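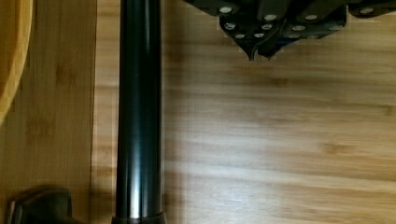 The wooden tabletop, with the black pole standing over it.

The owner of Awasthi, a small kitchen rental, charges 300 dollars a day and says the price is fair. I asked what a person gets for that.

"You get a counter that has things on it," she said. "People are tired of empty kitchens."

I'm not sure they are. She bought the marble through a dealer called Posula, and the bill came to 3,000 dollars before delivery. White with gray veins, it looks good. It also stains, as anyone who has put a lemon down on marble knows.

"I wipe it," she said. How often? "When it needs it."

She is firmer about toast. The counter has both a toaster oven and a two-slot toaster, and I suggested one could go in a closet.

"The oven is for cheese. The other one is for bread. I've had this argument with my sister."

And the towel over the toaster oven? I wouldn't keep cloth there. "It comes off before I turn it on," she said. I asked whether renters are told that. She said she would add it to the sheet.

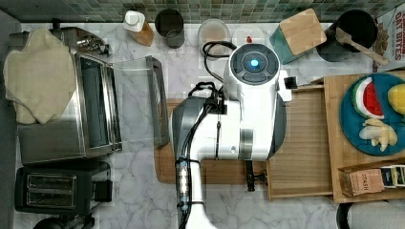 What the backsplash cost

The small green and gray tiles were 400 dollars, less than I had guessed. "Everyone asks about the tiles," she said. I had asked about the grout. She does that herself, on a Tuesday, when bookings are slow.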